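Poltus Habit Button — User Guide
Section 4: Pairing and First Goal

Print this page | E-mail this page

Before you start, charge the button until the ring light turns solid white. You need the Fallusow app, version 2.13 or later, and a phone with Bluetooth turned on.
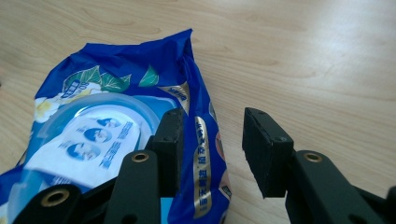
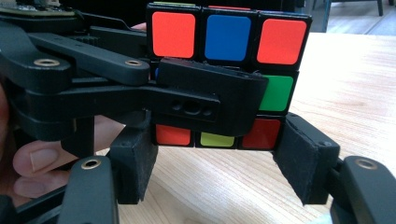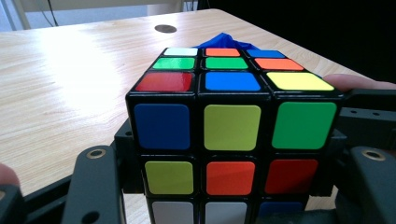
4.1 Pair the button

1. Open the app and tap Add Device.
2. Hold the button down until the ring light blinks blue.
3. Choose POLTUS from the list. The last three digits should match the label under the base.
4. Type the code shown in the app and tap Confirm.
5. Wait for two short beeps. The ring light goes out.

Note: If the button is not listed, move the phone closer and repeat step 2. Pairing mode ends by itself after 200 seconds.

4.2 Set a goal

1. Tap Goals, then New.
2. Pick a type — Count, Timer or Streak.
3. Enter a target. Count goals can go up to 2,442 presses.
4. Tap Save and press the button once. A green flash means the goal is stored.

The button keeps the last 138 presses in memory when the phone is out of range. Older presses are dropped, so open the app before a long trip and again when you get back.

CAUTION: Do not remove the base while the ring light is red. An update is being written and stopping it may erase your goals.

Error 213 means the button belongs to another account. Remove it there first, then go back to 4.1.

Shares 7 | Comments 0

Updated November 9, 2022 | Contact Gerner Support | © Gerner | Back to top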